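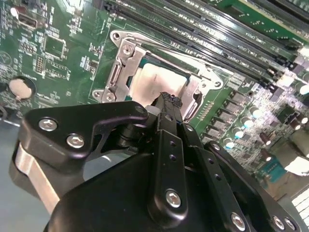

Ticket: Random restarts, then only half the memory showing
Opened by: Workshop, Skorkodside
Status: Closed (see last entry, I have my doubts)
Machine: office desktop, green board, Clutau supply

Original report

Machine restarts by itself, mostly in the afternoon. No blue screen, no warning. Since April it has also shown half its memory on some mornings and all of it on others. User says it is "definitely the processor" because a website told them so. User would like a new processor.

Entry 1

I don't believe it is the processor. In all the time I've done this job I have replaced a great many processors at someone's insistence and seen very few of them cure anything. A processor normally works or it doesn't. What does go wrong is the fit between the chip and the socket, and whatever feeds the socket its power. Both get blamed on the chip.

Asked the user whether anyone has had the cooler off. Answer: no. Asked again in writing. Answer: "only to clean it."

So yes, then.

Entry 2

Machine on the bench. Ran it as it arrived, side panel off, nothing changed. Memory showed in full. Left it running a video on a loop for 30 minutes and it behaved perfectly, as they always do when you want them not to. Put some proper load on it and it restarted after 13 minutes. Started again straight away and came up with half the memory.

The user's website says this pattern means a failing chip. The Clutau help page says it means failing memory. The Cozma help page, which covers their own memory sticks, says it is nearly always the board. I notice that each of them is sure it is a part they don't sell.

Entry 3

Swapped the memory about, one stick at a time, each stick in each slot. This is dull and takes ages and people skip it, then wonder why they're still guessing a week later.

Results:
Stick A passes in the first pair of slots.
Stick B passes in the first pair of slots.
Neither stick is seen reliably in the second pair.

So the sticks are fine, and Cozma can have that one. The slots are labelled in white print on the board itself, DIMM and then the channel, and it is worth reading the print and not trusting the manual, as the manual I was sent is for a different revision and has the order back to front.

A whole channel dropping out could be a dirty slot, a cracked joint, or poor contact under the processor. On this sort of machine the memory talks directly to the chip, and if a few contacts under there aren't touching properly you lose a channel. That would fit with somebody having had the cooler off "only to clean it".

Entry 4

Cleaned the slots with a soft brush and air. Reseated both sticks, pushing until the latches closed. No change. I hadn't expected one but it had to be ruled out.

Reset the board settings to default. No change. There was a suggestion on the Ukano forum that clearing the settings and leaving the battery out overnight fixes this "every time". I left it out overnight. It did not fix it this time.

Entry 5

Reply from user, who has been reading again. They now think it is the power parts beside the socket, and have found a post saying that boards "of that age" all have bad capacitors. They would like a new board and, while we're in there, a new processor.

I looked over the capacitors under a lamp. No bulging tops that I could find, no crust round the bottoms, no brown marks on the board. That doesn't prove they're good. A capacitor can look lovely and be useless. But I'm not ordering a board on the strength of a post that has no pictures and a lot of capital letters.

Checked the supply with a meter under load as well. Readings steady right up to the restart. The Clutau unit is noisy and I don't care for it, but I can't pin this on it.

Entry 6

Cooler off. The old paste was thick on one side and hardly there on the other, which tells me the cooler was sitting crooked. One of its fixings turned with almost no effort. I would call that a finding.

Wiped the top of the processor and the base of the cooler. Then checked the metal bracket round the socket, screw by screw. None loose that I could tell, so I left those alone. There is advice going round that you should "nip them up a bit" while you're there. Don't. They are not there to be adjusted, and too much force on that bracket gives you exactly the kind of poor contact we are trying to get rid of.

Entry 7

Opened the load lever and lifted the chip out. For anyone following this log at home, the order I use:

Power off at the wall, lead out, press the power button once to drain what's left.
Touch bare metal on the case.
Push the lever down and away from the socket before you raise it. If it fights you, stop and look.
Lift the bracket by its edge.
Lift the chip straight up, holding it by the sides. No sliding.
Put it somewhere clean with the gold side upwards.
Look at the socket from several angles with a strong light. Don't put anything in it, and that includes the corner of a cloth.

On the socket: no bent pins that I could see. I went over it for a long time with a magnifier because bent pins would have explained everything, and I was rather hoping for one. There was a small smear of old paste on the gold side of the chip near one corner. Paste has no business being there. It gets there when somebody has the chip out, touches it with a mucky finger and puts it back.

"Only to clean it."

Cleaned the contacts with alcohol and a lint-free wipe and let them dry. Lined up the notches, lowered the chip in, closed the bracket and lever. Fresh paste, a small amount in the middle. Cooler back on, fixings tightened in turn, corner to opposite corner.

Entry 8

First start: full memory. Second start: full memory. I then did 10 starts from cold, with a decent wait between each. Full memory on all of them.

Load test left on past the point where it fell over before. No restart. Left it going through the afternoon. No restart.

I am not calling this fixed yet. It ran perfectly on arrival as well.

Entry 9, June 3, 2018

Machine has now had a long run on the bench without a fault, both channels in use. Came in on a Sunday to look at it as I wanted to catch it first thing, cold, which was when the user said it was at its worst. Full memory, no complaints.

My view of what happened, for what it's worth:
Cooler was taken off and the chip came out, either on purpose or stuck to the cooler.
Paste got on the contacts.
Cooler went back crooked.
Uneven pressure and dirt together gave a channel that came and went. The restarts I put down to heat on the badly covered side, though I can't prove it, as I changed both things in one go. Properly I should have cleaned the contacts, tested, and only then redone the cooler. I had the chip in my hand and I wasn't going to refit it under a lopsided cooler for the sake of tidy notes. Anybody who wants to hold that against the result is welcome to.

Parts used: paste, alcohol, wipes.
Parts not used: new processor, new board, new memory, new supply.

Entry 10

User has asked whether they should still get a new processor "to be safe". Replied no.

User has asked whether the cleaning will last. Replied that it ought to, provided the cooler stays on. If dust builds up, the fins can be blown out where they are, with the fan held still.

User has sent a link to a Ukano post with 3,000 replies in which people describe the same fault on what look to me like quite different machines. I read as far as I could stand. Several of them had also been told to leave the battery out overnight. One had put the board in the oven. Please don't put the board in the oven.

Closing note

Closed at the user's request. If it comes back with half its memory again, reopen this ticket and don't start a new one, so that the slot tests don't have to be repeated. First thing to try would be a known good chip in this socket, borrowed for the day. If the channel still drops, it's the board, and I'll order one then.

Related tickets: none linked. There is one from Skorkodside marked "processor dead, replaced, fault continues" which I suspect belongs here in spirit. I've asked for that old chip to be sent over.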